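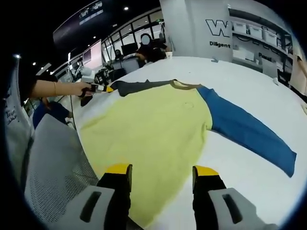
Home Manuals Duline Alerts Downloads Contact

Section 2. Setting up incident alerts on the Duline receiver

Written by Sachiko Wada for the Putotley neighborhood watch network

The box says the Duline is "ready in moments" and will "keep you ahead of crime." Set aside an evening, and keep your expectations low on the second part. The receiver passes on short notices of police calls near an address you give it. It doesn't know whether anything happened at that address, and neither will you when it beeps. Read the cautions before you start, including the ones that sound obvious.

You will need the receiver, its power lead, your home wireless password and the letter with your Putotley member code. The quick-start card can go back in the box. It was printed for the older model and two of the buttons have moved.

2.1 First start

1. Plug in the receiver and leave it alone until the light on the front is steady green. The card says this takes 60 seconds. Mine has never done it that fast.

2. Press and hold MENU. Choose Network, then your home network, and type the password with the arrow keys. Capitals are on the second page of letters.

3. Choose Account and enter your member code. There are 13 characters, and the dash counts as one of them.

4. When the screen says "Linked," press BACK once. Pressing it twice drops the link without a warning and you start over from step 3.

NOTE: If the screen shows 722, the receiver has reached the network but the Bralier alert service has refused your code. The help line will tell you to buy a signal booster. Try the code again first, with a zero in place of any letter O.

2.2 Choosing what you hear about

5. Open Alerts, then Area. Enter your street address and set the distance. The factory setting is the widest one, and in my view it's there to make the thing look busy. Start with the narrowest and widen it after a week if you're missing calls you care about.

6. Open Alerts, then Type. Everything is switched on. Turn off "General Disturbance" unless you want to be told about every loud party in town. Leave on "Assault," "Break-in" and "Officer Request for Information."

7. Open Alerts, then Hours. Set quiet hours if you sleep near the receiver. "Officer Request for Information" still sounds during quiet hours. The menu suggests you can change that, but the change doesn't save.
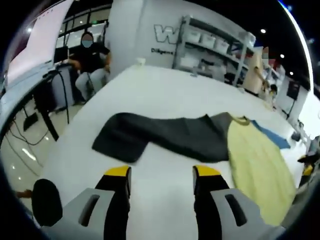 8. Go back to the Type page and check that your choices held. After a software update they often don't, whatever the release notes claim.

9. Press TEST. You should hear two tones and see a sample notice. A passed test shows that the speaker and screen work. It says nothing about whether real notices are reaching you, so compare the log with the police department's own daily call list for the first few days.

CAUTION: The receiver can't call for help. The red button on the side mutes the speaker. If you or someone near you is in danger, call 911.

CAUTION: Do not go to the place named in a notice. Notices are sent from the first call, before an officer has arrived, and the address may be wrong. It may simply be where the caller was standing.

2.3 Reading a notice

Each notice has a type, a block or cross street, and a time. The time is when Bralier sent the notice out, which can be well after the call came in. Don't give it to an officer or an insurance company as the time of an incident.

The "confidence" bar beside the type is harder to defend. I asked the maker what it measures and received a brochure. Until there's a better answer, treat a full bar and an empty one the same way.

A notice marked CLOSED means the call has been cleared from the list. People on our street have taken it to mean an arrest, or that the report was false. It can be either one, or neither.

10. To save a notice, press KEEP. Unsaved notices are erased when the power goes out, even with the backup battery fitted.

NOTE: Please don't copy notices to the group page with a house number or a guess at who was involved. We had to take down several posts in January, and one of the families named had nothing to do with the call.

2.4 Linking to the Warrier map

This part is optional, and I'd skip it. The map puts a pin in the middle of the block for every notice and never removes the pin, so a corner with one nervous caller ends up looking like the worst spot in Putotley. If you still want it, choose Share, then Warrier, and turn off "Show My Home" before you press OK. It's on by default.

Related sections
Section 1. What the alert service covers
Section 3. Replacing the backup battery
Section 4. Moving the receiver to a new address
Reporting a wrong address in a notice
Ending your Bralier subscription

Last revised Sunday, January 22, 2023 | Putotley neighborhood watch network | Contact us | Back to top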